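January 24, 2020

Well, the gutters are down. All of them! I came home at lunch and the whole back of the house looked undressed, just bare fascia board with a darker stripe where the old aluminum used to hang. The crew had stacked the pieces along the driveway and I stood there in my work shoes poking at them like I knew what I was looking for.

I did find the bad corner, though, the one that's been dumping water beside the kitchen step since last May. The seam had a gap I could get my thumb into, and somebody before us had packed it with caulk, then tar, then what I'm pretty sure was chewing gum (gray, so let's say tar). I kept that piece. I don't know why. It's in the garage leaning on the snow shovel.

So the new ones are from Wadari, the seamless kind, in a color called Ostia which on the chip looked like warm stone and on the truck looks like Band-Aid. I'm trying to stay calm about it. The installer told me it settles down once it's up against the trim, and he sees a lot more gutters than I do. The quote was $939 for the back and the one side, with 3 downspouts included, and the other place, Zabala, wanted more than that before they'd even been up a ladder. I did feel a bit guilty, because the Zabala people were so nice on the phone and remembered about the dog.

Fascia is the part I was dreading and it wasn't as bad as it could have been. Two soft spots, one by the bathroom vent and a longer one over the kitchen. He pushed a screwdriver in to show me and it went in like cake. They'll cut out eight feet and put in new board tomorrow, primed on all sides this time, and that's extra, of course it is. I said yes right there in the yard without calling home first, and then had to explain myself over the dishes.

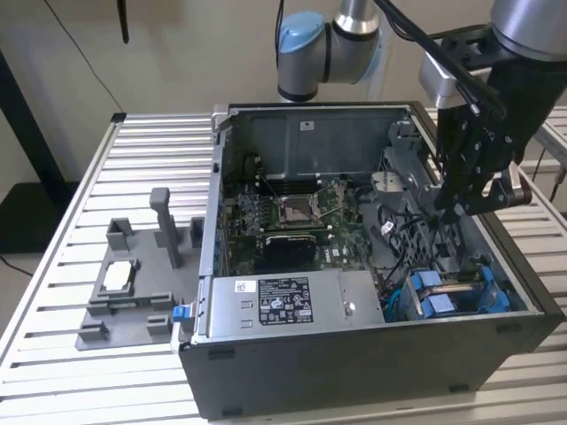 Photo credit: Wesow

Anyway, the other thing is the downspout by the side gate. It has always emptied straight onto the path, so every cold snap we get our own little skating rink between the gate and the trash cans. I asked if they could swing it around to the other side of the corner and run it out to the flower bed, and he looked at it for a long time, and walked around, and looked at it again, and said sure. Just like that! Years I've been salting that path. I could have asked someone years ago.

I went back and forth on the mesh covers too. I read way too much about them last night in bed – half the people swear they've never cleaned a gutter since, and the other half say the maple seeds stand straight up in the holes like a tiny forest. We have the maple. So no covers for now, and I'll be up there in the fall with the scoop like always, complaining.

It's supposed to rain overnight and there is nothing whatsoever along the back roof to catch it. I put the big plastic tub under the worst spot and moved the door mat inside, and I've got an old sheet of plywood tipped over the basement window, held down with the 2 bricks that used to be the edge of the herb bed. I can hear the wind picking up a little now. The rest bucket of nails they left on the step is under the table in the hall, so remember to give that back in the morning.

They're coming at eight. Need to move the car before then and unlock the side gate, and find out what I did with the color chip, so I can hold it up to the real thing and make up my mind about the Band-Aid question before it's all screwed on.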